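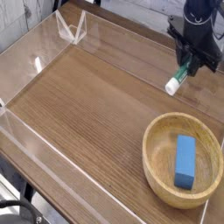 Gristen clear wall kit, the 2 pack. Used by our school robotics club since March, at Dundbridge. Writing this fast between meetings so sorry for the mess.

Short version: buy it if your club does pick and place on a tabletop. Don't buy it for wheeled bots. Four stars, would be five with better instructions.

Why we got it. Our club does the tabletop class at the Claltovon student meet. Arm picks up small things, puts them in a dish, timed. Things roll. Markers roll the worst. Before the walls we had one student on each side of the table just catching stuff, every run, and a run with hands near the arm gets scratched under the club rules. So half our practice time was resets. Needed an edge that keeps things on the table but lets the kids see through it from their chairs.

What you get. Clear acrylic panels, corner brackets, a bag of small support tabs, one sheet of paper. The sheet is a drawing with arrows and no words. Took us a whole Saturday morning to get the first set up, most of that was arguing over which way the brackets face. Second set went up in the time it took the pizza to come.

Setup tips, for anybody who just opened the box:

– Peel the film off BEFORE you put the panels in the brackets. We did it after. Little strips of film stuck in the slots forever now.
– Lay the long panels down first and leave the brackets loose till the end.
– Wipe the table. Crumbs under a panel and it rocks.
– Leave some table outside the walls if you can. We set ours in from the edge and elbows bump the table instead of the acrylic.

The good. You can see through it. Sounds dumb but our old fence was foam board and whoever was on the controls had to stand up to see the far corners. The walls are low so the arm comes over the top no problem, even with the gripper angled down near the edge. Marker hits the wall, stops, stays in play. Round wooden bowl goes in one corner of the layout, blue block in the bowl, and nobody has to babysit any of it. The kids' first full practice with the walls on was the first one where we got through the whole task list.

Also no tools. We are in a classroom and it has to come down for Monday.

The not so good. Glare. The top edges throw a bright line and the panels pick up the ceiling lights. Our vision kids lost two practices to this. Their code looks for the white cap on a marker and it kept finding "caps" along the wall. Fixed by ignoring a band along each side, and by turning off the front row of lights. If your team runs everything from saved positions you won't care. If you use a camera at all, plan on it.

Scratches. They show up quick. Our gripper has some angular plates on it and one bad move put a long mark on a panel on day one. Doesn't hurt anything but it wont buff out. Gristen sells single panels, so thats something.

Clear is also hard to see, which is sort of the point, but new members keep setting the gripper down too close to it. We had the students add wall height as a no-go zone in the arm program, good lesson for them anyway. Make them do it before the first run and not after, like we did.

Corner brackets are fine. One of the support tabs cracked when a kid leaned on it. You get spares.

Compared to the Kováčik fence. We borrowed one from another club for a couple weeks. It's heavier, nicer joints, stays put better if somebody bumps it. It's also a smoky tint and the kids hated looking through it. Less glare though, have to be fair. If I was building a permanent station I might go Kováčik. For a table that gets torn down every week the Gristen is easier to live with.

How it's held up. Our arm log says 3251 picks total for the year, 1785 of them since the walls went on. So more than half the year's picks in the back part of the year. Not all the walls, the kids got better too, but I know which piece I'd keep. Panels are still straight. Brackets still grip. The slots have loosened a little on the set we take down most.

Who should skip it. Anybody with drive bots, even small ones will shove it right off its spot. Anybody whose table is smaller than the panels, they can't be cut at home without cracking, we tried with one that was already scratched up and it split.

One thing for Gristen if they read these. Put words on the sheet. And mark the inside face of the bracket, a dot would do it.

Ordering a third set for the fall, second arm is coming and the students want to run both tables at the meet. Will update if the new one is any different.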